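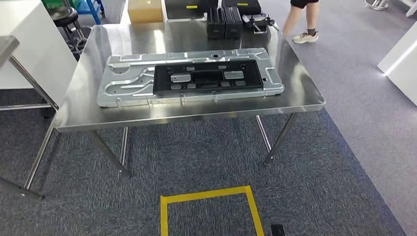 Growing up in Tratcombe: which side of the river counts?

hollowroad58
Posted December 31, 2023
My family moved to Penano when I was nine, but I still tell people I'm from Tratcombe. My cousins say only the streets north of the river are the old town and the rest was farmland until the mill housing went up. We lived at 186 Temero Street, on the south side. Does that count?

millrace
Temero Street was built by the mill for its workers. My grandparents rented there. Of course it counts.

quillback
Have to disagree. The south side had its own school and its own post office. My mother grew up on the north side and never called it Tratcombe. She called it Temero.

millrace
The post office stamped everything Tratcombe. I have 58 letters from my grandmother and they all say it.

hollowroad58
I went to the south school. We walked over the bridge to Heiskanen bakery on Saturdays for rye bread. Is the building still standing?

quillback
Building yes, bakery no. It closed one February, I forget the year. Apartments upstairs now.

dunlin_k
The county library has the old mill payroll book. 1149 names, with street addresses. The clerk wrote "Tratcombe South" for Temero Street, so you're both partly right.

quillback
That's the mill's name for it. People who lived there said Temero.

millrace
Mine didn't.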